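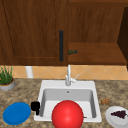

Cahier d'essais, décembre
Évaluation de la licence Kivville Cuisine (éditeur : Tridstead)
Rédaction : I. Aguirre. Relecture : G. Phillips.

Objet : décider si on prend la licence annuelle ou si on reste sur notre scène maison. La version d'essai est installée sur le poste du fond depuis ce matin. Kivville Cuisine est vendu comme un banc d'essai de manipulation en simulation : cuisine paramétrable, évier, placard, une petite bibliothèque d'aliments et de vaisselle, interface de commande pour bras et mains. Le devis reçu est de 700 euros par poste et par an, support compris.

9 h 15. Installation sans problème. L'archive ne contient pas les textures haute définition, il faut les télécharger à part. Je suis restée sur les textures de base pour toute la journée, le rendu est un peu flou mais ça suffit pour juger la manipulation. Penser à demander si le pack complet est inclus dans le devis, la page produit n'est pas claire là-dessus.

10 h. Lecture du manuel. Les tâches sont décrites dans un fichier texte : objet, zone de départ, zone d'arrivée, tolérance. Format lisible, plus simple que le nôtre. Les zones « étagère », « cuve », « plan » et « assiette » existent déjà. Pour en ajouter une il faut passer par l'éditeur graphique, ce qui m'a pris plus de temps que prévu (le bouton d'enregistrement est dans un sous-menu).

10 h 40. Premier lot : petits objets autour de l'évier. J'ai gardé les réglages d'usine pour la friction et la raideur des doigts.

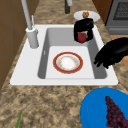
Lot 1 : tomate en prise au bord de la cuve, assiette à bord rouge-orangé au fond.

Remarques sur le lot 1 :
- La vitesse de fermeture est réglée à 80 % du maximum par défaut. Trop rapide à mon goût pour de petits objets ronds. À baisser avant toute comparaison avec notre scène.
- Les contacts sont exportés dans un fichier séparé, horodaté. Très pratique.
- Le pas de temps n'est pas rappelé dans l'export. Gwenllian l'avait déjà signalé sur la version précédente.
- Quand deux mains partagent la zone de l'évier, le planificateur fourni ne gère pas la priorité. Il faut l'écrire soi-même.

Midi. Échange avec Gwenllian. Elle veut surtout savoir si on peut rejouer nos anciennes tâches « Hurnmont » sans tout réécrire. Réponse provisoire : oui pour les dépôts sur assiette, à vérifier pour tout ce qui touche au placard. Nos repères ont l'axe vertical inversé par rapport aux leurs. Le script de conversion livré avec l'essai ne traite pas ce cas, j'ai ajouté une ligne à la main.

14 h. Passage au placard. La tâche de référence est le rangement sur étagère, avec le raisin comme objet. C'est un bon candidat : la forme est irrégulière et la boîte de collision par défaut est trop généreuse. J'ai refait l'enveloppe avec l'outil du kit, en décomposition convexe.

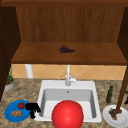

Réglages essayés l'après-midi

Friction des doigts : trois valeurs essayées, je garde celle du milieu. Avec la plus haute, les objets collent et la dépose n'a plus rien de réaliste.

Lot de calcul : 200 tentatives lancées en tâche de fond sur le dépôt en étagère, sans affichage. Durée totale 477 secondes sur notre machine. Je note la durée et pas le taux de réussite, l'enveloppe du raisin ayant été modifiée entre-temps. Il faudra relancer proprement.

Mémoire : rien à signaler. Le ventilateur du poste tourne fort mais c'était déjà le cas avec la scène maison.

Points de vue : on peut en définir autant qu'on veut et les attacher à un corps mobile. Le changement se fait sans recharger la scène. Pour surveiller la cuve, la vue haute rapprochée est la plus utile. Le fond est bien lisible et on repère facilement une petite sphère posée contre le bord de l'assiette. Le devant de la cuve reste en partie masqué par le rebord, prévoir une deuxième vue si on travaille dans cette zone. 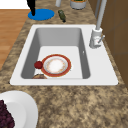
Comparaison avec Ocampo

Ocampo est l'autre produit qu'on avait regardé au printemps. Pour mémoire : moins cher, physique correcte, mais export des contacts absent et documentation en deux morceaux qui se contredisent. Kivville est plus cher et mieux tenu. Le support Tridstead a répondu en une heure à ma question sur les repères, avec un correctif à tester.

À faire
- Appliquer le correctif de conversion et rejouer deux tâches Hurnmont (Itzel).
- Relancer le lot étagère avec l'enveloppe figée.
- Demander le prix pour trois postes et la durée d'engagement (Gwenllian).
- Écrire la règle de priorité entre les deux mains.
- Vérifier que les vues personnalisées survivent à une mise à jour.

Avis provisoire : favorable pour un poste, à condition que la conversion passe. Fin de séance 17 h 50, poste laissé allumé, session verrouillée.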